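Jelludthorpe Robotics Club
Handout 2: Gripping soft things

Last session was all hard objects, and most of you had the Wikov arm stacking blocks by the end of it. Soft objects are where it gets really fun! A block stays the same width when you squeeze it. A sponge or a folded cloth changes shape while you're holding it, so the finger gap alone won't tell you how good your grip is.

Before you start, open the Flurkinell panel and load the soft profile. Close the fingers in small steps and watch the wrist view the whole way — it's your best look at the contact on both sides.
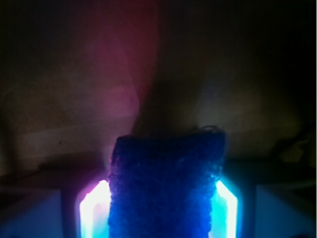
Fig. 1. Wrist view: blue textured object held between the two lit fingers.

Look for contact along both flanks. If only one finger is touching, open up, re-centre the arm and try again. The glow from the fingers can wash out the colour near the edges, so judge by the outline and don't trust the brightest bits.

For your log: write down the finger gap at first contact and again at your final grip, then work out the difference. The shared Wolde folder already has 1,102 grips in it from earlier groups, and more than 54 of those are soft objects. Let's add plenty more!

Bring your log sheet next time, we'll be plotting.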